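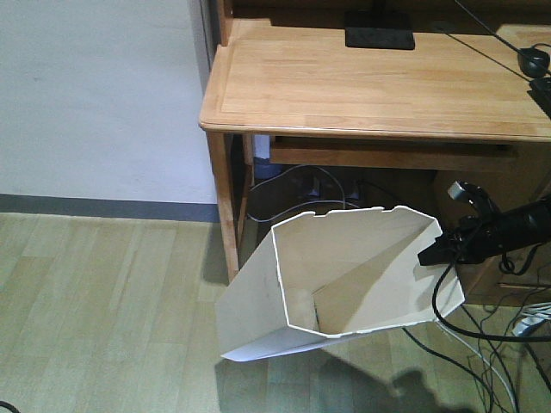
Gilard revised its handling rules for robot arms in August, after a review of 3,778 logged grasps at its Savmont site. The head of safety practice said the main change concerns open cartons.

"An arm may hold a box by the rim, but the grip force must be set for cardboard before the task begins," the safety head said. "We had left that to the operator."

Cables on the floor are now checked at the start of every shift. Asked whether the rules slow the work, the safety head said they add nearly 400 checks a month. "We consider that acceptable." The Grimshaw site will adopt the same rules next.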